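Rireswood Soccer Club — minutes, Tuesday, December 19, 2023

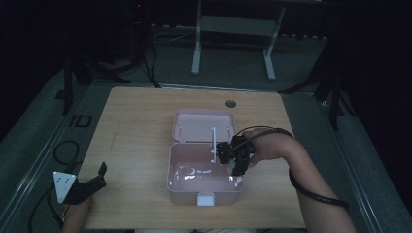

I took the notes again, so blame me for the spelling. We got going at 7 and had 10 people, enough to vote.

Angate game: we lost 3-0 and talked about it way too long. Most of us want two up front next time. I still think we got killed on corners, and I said so — twice!

Field rent: Kelulitz Park wants $600 for the spring. Approved, one against.

Steyn tournament: we're in, as long as we can find a second goalkeeper. If you know anybody who can catch, please tell me before the holidays.

Practice: moves indoors for all of January, same night as now. Bring flat shoes, no cleats on the gym floor.

Jerseys: put off again. Next meeting is in January, date to come by email.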